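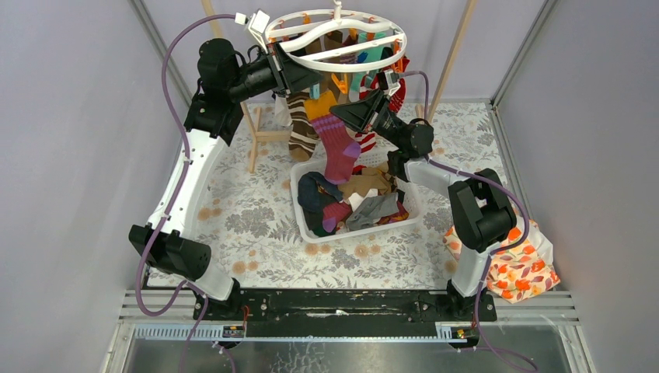
## Betthorpe roster and travel notes for the August window

Betthorpe has named 12 players for the two qualifying games in August, an away game at Clivico followed by a home game against Odine. The list was filed with the league office on May 13, 2025, and can be changed up to 90 hours before the first tip. After that point a player may be replaced only on medical grounds, and the replacement must already be on the long list.

Stavros Balaskas is on the roster as a center. He missed the last 8 games of the regular season with a stress reaction in the left foot and has not played a full-contact game since. The medical staff has cleared him for running and shooting drills. Clearance for contact will be decided at camp, after a second scan. If he is held out, the backup forwards will cover the position and the team will play a smaller lineup, as it did at the end of the season.

Bimla Garg stays on as head coach through both games. Her contract was due to end before the window and has been extended to cover it. No decision has been made on the seasons after that.

### Qualifying position

Betthorpe is second in a group of four teams. The top two advance. Clivico leads the group, and Odine is third, one win behind Betthorpe. Xiao is last and can no longer advance, but its results still count toward the point difference used in ties.

The cases are as follows:

- Two wins: Betthorpe advances, whatever happens in the other games.
- A loss at Clivico and a win over Odine: Betthorpe advances.
- A win at Clivico and a loss to Odine: Betthorpe and Odine may finish level. The head-to-head record is used first, then the point difference between the two teams. Betthorpe won the first meeting by 4.
- Two losses: Betthorpe needs Xiao to beat Odine and must also hold the better point difference.

Overtime points count toward the difference. This was changed before the current cycle, and the older tie sheet on the club site is out of date. It will be taken down.

### Camp

Camp opens six days before the Clivico game. Practices are closed except for the second evening session, which is open to members with a current card. Enter by the north door. Phones may be used in the stands but recording of set plays is not allowed.

The coaching staff plans to spend most of the floor time on pick-and-roll defense. Opponents scored well from the short roll last season, mainly when the weak-side defender came across late. The team will drop the center deeper against Clivico, whose guards take few pull-up threes, and switch more often against Odine. Both schemes depend on whether Balaskas is available.

### Tickets and travel

The visitors' section at Clivico holds 652 seats. Season ticket holders may order first, with a limit of two per card. Any seats left will go to members and then to general sale. Orders are handled through the online account only. The ticket window will not sell seats for the away game.

Supporter buses leave from the east parking lot and return straight after the game. A bus seat does not include a game ticket. Drums are allowed in the visitors' section if they are open at one end and were listed on the order form. Flag poles must be plastic and hollow.

For the home game, doors open 90 minutes before tip. Season tickets are not valid for qualifying games, but holders can keep their usual seats by paying before general sale begins. Unpaid seats will be released without further notice.

The final roster and the result of the second scan will be posted on the team page.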